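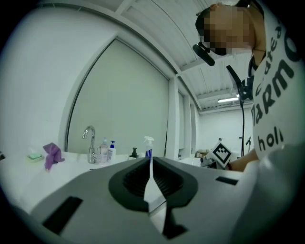 Sink end, Monday, just before morning tea. Spray bottle front and centre, purple cloth over the edge, three pump bottles by the tap.

Monday

Finally got onto the sink. I've been saying I'd do it for ages and Agata has been very patient about it, but on Friday she left a note on the bench that just said "SINK??" with two question marks, so fair enough.

Started with what's living beside the tap. There's the clear pump bottle with the pale liquid in it, the white lotion with the blue pump cap, and the little black dispenser. I know the lotion (it's the Dankwa one, Renzo buys it for his hands, everybody helps themselves). The clear one has no label I'd trust. I think it's hand soap decanted out of the big Skilton refill, but I also remember somebody putting dish liquid in a bottle a lot like it back in the old building. Have asked Renzo. Until he answers I'm leaving it where it is and washing my hands with the black one, which smells of lemon and is definitely soap!

Now the spray bottle, the white one with the blue stripes. We've been using it for the counter and for the outside of the cupboards, and the mix has been whatever the last person felt like. That's how we got the streaks that Agata spent a whole afternoon cursing. So I sat down and did it properly with the Irker concentrate and the small measuring jug. New house mix is 3 mL of concentrate topped up to 396 mL with tap water, the odd number being where the shoulder of the bottle starts, so you can fill it by eye once you've done it a couple of times. If you go past the shoulder the trigger head pushes a dribble out over your fingers when you screw it on. Ask me how I know.

Tried it on a patch at the far end of the counter, wiped with a damp cloth, then again with a dry one. No streaks that I could find, and I got right down with my cheek nearly on the counter to look. Then tried the old mix (the dregs, I'd kept a bit in a jar) on the patch next to it and it went cloudy as it dried. So the old stuff was way too strong, as suspected. Agata, you were right, I'm writing it down so it's official.

Tap: the curved spout swings a bit stiffly to the left. It did loosen up after I worked it back and forth with some warm water on the joint, but I don't think that's a fix, probably a bit of scale in there. The lever is fine. I'd like to try a vinegar soak on the spout end before we go ringing anyone. Plan is a bag of vinegar tied on over lunch, about an hour, then a good rinse. Flastlow sell a replacement O-ring kit, part 1831 in their catalogue, if the soak doesn't do it. Haven't ordered it yet.

Cloths. The purple one is for the counter and the sink, that's all, please. It was used on the floor last week and I could tell from the grit. It's had a hot wash since. Floor cloths are the grey ones in the bucket. I don't mind what colour anybody prefers, I just don't want to be sanding the sink with it. And the green sponge lives on the soap dish so it can drain, it gets slimy if it sits in the bowl over the weekend.

Blind: left it down all morning because the glare off the white walls was giving me a headache, and the room was much nicer to work in. It does make it harder to see streaks on the counter though, so next time I'll put it up for the inspection bit and down again after. The bottom of the blind could use a wipe too. Not with the Irker until I've tested a corner!

Renzo just came back to me. He says the clear bottle is hand soap, he filled it himself, and he's "pretty sure". Have put a strip of tape and a marker next to it with a question mark on the tape and he can come and cross it out when he's properly sure.

To do:
Vinegar soak on the spout, tomorrow lunch
Label the spray bottle with the mix and the fill line
Check how much Irker is left (the drum felt light, under half I reckon)
Get a pack of 50 labels, the waterproof sort, the paper ones went to mush
Ask Agata whether she wants the same mix for the cupboards or plain water

Stopped at quarter past twelve, hands like prunes.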